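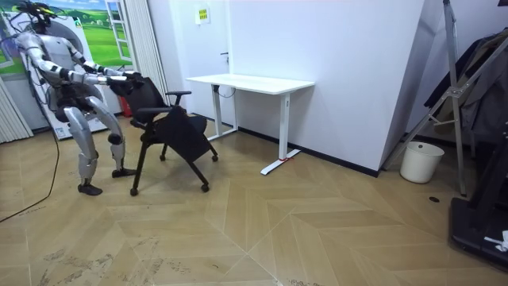
Written by Lukian Kobzar for the Jinden Shared Office Handbook
Last changed Mar 29, 2020

Section 2: The chair and the standing desk

You've got a desk and a chair, and you'd think that would be the shortest section in the handbook, but I get more mail about these two than I do about the heating. So I've written it all out again, with the parts people keep asking about moved up front. If you only want to know how to park the chair at the end of the day, skip to 2.3.

The desk is what we all call the Chacko, and the chair is the Felter. Every small room on the Fondale side has the same pair, so once you've learned one room you've learned them all.

2.1 Before you move anything

1. Look under the desk top, near the left leg. The black cable hangs down in a loop there, and the loop needs to stay up off the floor. If it's drooping low enough for a caster to catch it, tuck it up before you touch the chair.

2. Check that the desk is flush with the wall. It has two legs with T-shaped feet, and the feet like to creep forward when somebody leans on the front edge. Push from the side of the top, near a leg, and go a little at a time.

3. See what height the top is at. The range is 629 mm at the bottom and 1,265 mm at the top (sorry, the panel only reads in millimeters and I've given up looking for the inches setting).

4. Clear your bag out of the space in front. I know, I know. But everybody parks a bag there, and everybody rolls over the strap sooner or later.

Caution: The desk weighs 61 pounds. Please don't lift it by yourself, and please don't lift it by the top at all. If it has to go to another room, write to me and we'll find you a second pair of hands.

2.2 Pulling the chair out

The Felter is a light chair on four little wheels, and it rolls a lot more easily than you expect the first time. I shot one clean across the room my first week here -- straight into the door.

1. Stand behind the chair, square to it, with your feet a bit apart.

2. Put both hands on the top edge of the backrest, toward the two ends. A grip right in the middle lets the chair swing around on you, and then an armrest goes into the desk leg.

3. Draw it back slowly and keep it low. You want all four casters on the floor the whole way. Tipping it back onto the rear pair feels quicker (I did it for months!) but the front wheels spin around while they're in the air, and when they come down they're pointing every which way.

4. Stop when the armrests are well clear of the desk top, then turn the chair if you need to.

Note: If it won't come, don't yank. Nine times out of ten an armrest is snagged on the underside of the top. Raise the desk a touch and try again.

Note: Black casters and a pale herringbone floor are not best friends. Roll the chair, never drag it sideways, and if you do leave a gray scuff, a damp cloth the same day usually takes care of it. Leave it till August and you'll be there with a sponge all afternoon. Grit is worse than the wheels themselves, so if you see dark specks on the planks, sweep first and roll second.

While the chair is out in the open is a good time to give it a once-over, and it only takes a minute. Walk around to the back and look at the place where the back panel meets the frame, where there's 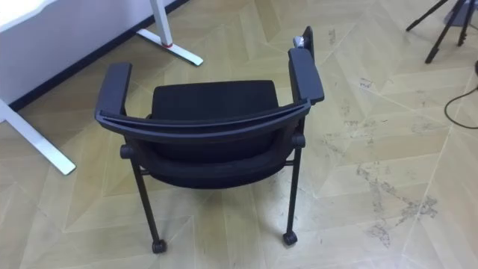 a round black knob on each side. Those are the spots I'd like you to keep an eye on. Put a hand on each one and see if it wiggles. A tiny bit of give is fine. If one side feels looser than the other, leave it alone and send me the room number, and I'll bring the right key over. People have gone at them with pliers and I have the chewed-up knobs in a drawer to prove it.

Then do the armrests. Press down on both pads at once with your palms, the way you would getting up out of the seat. They should feel the same left and right. And if you've put something small down on the end of an armrest, pick it up now, before the chair goes anywhere. The pads are flat and things slide right off.

Last thing, run a hand over the seat cushion. Crumbs go toward the back and stay there. The black fabric hides everything except lint, so there's a lint roller in the supply closet, top shelf, behind the printer paper.

2.3 Parking the chair

This is how we'd like every room left in the evening. The cleaning crew does the floor along the walls first, and a chair in the middle of the room slows them down.

1. Turn the chair so the seat faces the desk and the backrest faces you.

2. Line it up between the two desk legs. Look at the armrests when you do this, since they're what will hit.

3. Bring the desk top up enough for the armrests to pass under. If you've been standing all day you can skip this one.

4. Push with both hands on the backrest, evenly, nice and slow. The casters will fuss for the first few inches and then straighten out.

5. Stop when it's under. It doesn't need to touch the wall, and I'd much prefer it didn't -- the wall panels are white and smooth and show every mark.

6. Leave the desk where it is. Don't lower it onto the chair to make it look tidy! The top will come down on the armrests and the motor will complain, loudly.

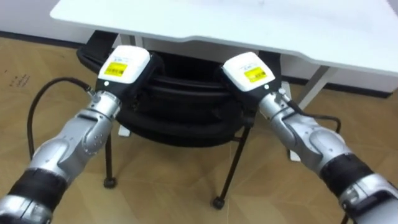 Lukian Pavliuk wrote back on the last version of this section: "Step 3 should come before step 1. By the time I've got the chair turned and lined up, I can't reach the desk buttons without climbing around it. Raise the top, then go get the chair. Also, could you say what to do when one caster has quit turning? Mine just slides."

Fair enough on both. If the buttons are a stretch for you, do step 3 first, it makes no difference to the desk. As for the caster, tip the chair gently onto its side on a towel and look for hair or thread wound around the axle. Snip it with small scissors and pull it out with your fingers. If the wheel still won't turn after that, put a note on the seat and borrow a chair from next door. Spare casters come in sets, so I change all four together.

2.4 Monitors and lamps are in the next section, which I'm still rewriting.

Handbook > Rooms > Furniture > Chair and standing desk

We use cookies to remember which sections you've read. Accept | Manage settings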